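Materials & Repair
December | By Lemlem Gashaw

Why moulded housings crack at the corners

Most plastic casings sold for home and office equipment are injection moulded in ABS or polypropylene. Both shrink as they cool. Where a thick wall meets a thin one, the two cool at different rates and stress is locked into the part.

Drostora, a moulding shop in Flasberg, logged 3,819 returned housings. The commonest fault was a crack starting at an inside corner with a radius under 2 mm. Screw bosses came next - usually overtightened during an earlier repair.

"A sharp corner saves nothing in the tool," says Hamdia Weldu, who runs the firm's test bench. Her standard check is 16 hours at raised temperature, then a slow bend.

Vents complicate matters. Each opening removes material and leaves an edge, so designers often set a separate mesh into a recess and let the surrounding shell carry the load.

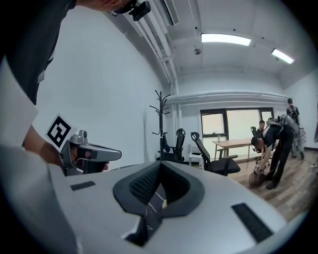

A pale grey plastic shell with a black mesh insert in its V-shaped channel.

Repairs depend on the polymer. ABS takes solvent cement well. Polypropylene does not, and needs welding or a primed adhesive. Leave either joint clamped for eight hours before refitting screws.

Related
Stenuvine revises its resin grades
Reading a mould flow report
Moges on snap fits and fatigue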